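Questions we get often about renting the guest rooms in Farkstead. Please read them before you write to us, maybe your answer is already on this page.

## Booking and payment

**How do I reserve a room?**

Send us an e-mail with your dates and how many people will come. We answer in the evening, usually after 7 pm. The room is yours when we receive the deposit.

**How much is the deposit?**

It is 300 for a stay of one week or less, and 500 for a longer stay. We give it back after you leave, if the room is in order.

**Can I cancel?**

Yes. Until 28 days before arrival you pay nothing. After this date we keep half of the deposit.

## During your stay

**Is there a kitchen?**

There is one kitchen for all guests, on the ground floor. Please write your name on your food in the refrigerator. The coffee machine is a Brustetti and it needs some patience in the morning. Fill the water only to the line.

**Can I work in the room?**

Each room has a desk and a lamp. The internet is good enough for video calls, but in the back room the signal is weaker. If you need a quiet place with a bigger table, ask us for the reading room. 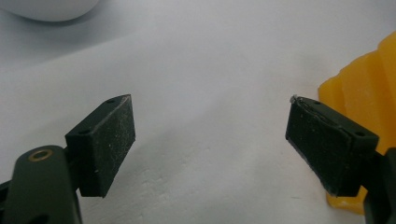 ## Arrival and departure

**What time can I come?**

From 3 pm until 9 pm. If your train is late, call us and we will leave the key in the box next to the door.

**How do I get to the house from Tritby?**

Take the bus to the last stop and walk up the hill. The walk is some 2 kilometers. With heavy luggage it is better to take a taxi.

**When must I leave the room?**

At 10 am. You may leave your bags in the hall until the afternoon.

**Are you open in January?**

No, in January we are closed and we visit family in Sauerland. We still read e-mails, but the answer can take a few days.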